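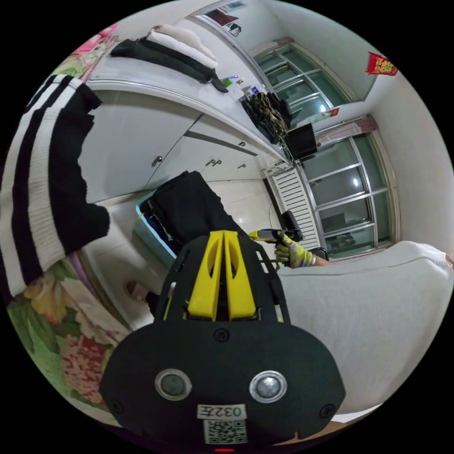 Handheld grippers vs teleop for cloth – what are people using?
Board: Learning from demonstration

sturdy_wrist
posted 21/11/2018
Need a sanity check before I order more stuff. Job is clothes in bedrooms. Pick up, fold, put on a shelf or in a bin. Two ways to get the demos as I see it:
1. person holds a gripper in each hand and just does it
2. person drives the arms from a desk with the leader rig
Did a bit of both in October. Handheld is so much faster it's silly. 500 demos in the time the desk rig gave me 17 I'd want to keep. But my boss reads papers and is worried the robot can't follow what a person's wrist does. Opinions?

Grilow
Handheld, easy. You want real rooms with real mess, and you're not getting two arms and a base up a flight of stairs into every apartment. Sweaters hanging off things, floral bedspreads, shiny tile, ceiling light bouncing in the window glass. That's what your policy has to look through. A lab table with one gray towel on it teaches it gray towel.

lau_m
Disagree, sort of. We went all in on handheld last year and a third of it was junk when we replayed it. People reach behind themselves. They twist the elbow in ways no 6 axis arm is going to. Looks great on video, then IK just gives up. Teleop is slow but every demo is one the robot can do, by definition.

Grilow
@lau_m so filter it. Run the reachability check the same night and throw out the bad ones. Still ahead.

lau_m
Filter bias though. You throw out all the hard reaches and keep the easy ones from the middle of the bed. Then it can't do the edge of the matress. Ask me how I know.

Benedek Vass
Ran collection for Waketholm for a while, so, notes in no order.
– Gloves. Same kind for everybody. We let people pick and bare hands showed up in some clips and gloves in others, and when the other hand comes into view the model cares.
– Label every unit, big, and write down which one is left. We swapped a pair once and lost 15 sessions before anyone noticed.
– Check the tracking against big blank surfaces. White wardrobe doors plus a white sheet is a bad combo, nothing to lock on to. Posters, curtains, a patterned blanket all help. Don't tidy the room first!!
– Tell them to move slower than they want to. Cloth hides speed problems, you only see it on replay.
On the actual question I'm with Grilow for cloth and lau_m for anything with a lid or a latch.

sturdy_wrist
Good stuff, thanks. The slower thing, do you give them a number or just nag?

Benedek Vass
Nag. Tried a beeper, people sped up between beeps.

Sturkuvari
can I be the grump here. 2000 handheld demos of folding sweaters and our robot still grabs two layers when it should grab one. The person feels it through the handle and corrects, robot feels nothing. camera can't see it either. Teleop has the same hole but at least the operator is blind in the same way the robot is, so they learn to do it visually. little shake before the lift, that kind of thing. Handheld people never do the shake cause they don't need to.

lau_m
^ this. Had not thought of it in those words but yes

Grilow
Ok that's fair for folding. For stuff into a bin I don't care if it grabs two layers.

sturdy_wrist
So maybe: handheld for pick and drop, desk rig for the folds, train on both?

Sturkuvari
Mixing is fine if your cameras match. Same lens, same spot relative to the fingers. Ours didn't, off by almost nothing and it still mattered.

Benedek Vass
Seconding the camera thing. Also you can just tell the handheld people to do the shake. Put it in the instructions, two lines. We got it from most of them after a day or so.

Sturkuvari
most of them lol

sturdy_wrist
Going to try that first before I book more desk time. Will post replay numbers when I have them, prob a couple weeks. Does anybody have a reachability script for a 6 axis that isn't a total mess?

lau_m
Mine is a total mess but it runs. Sent you a DM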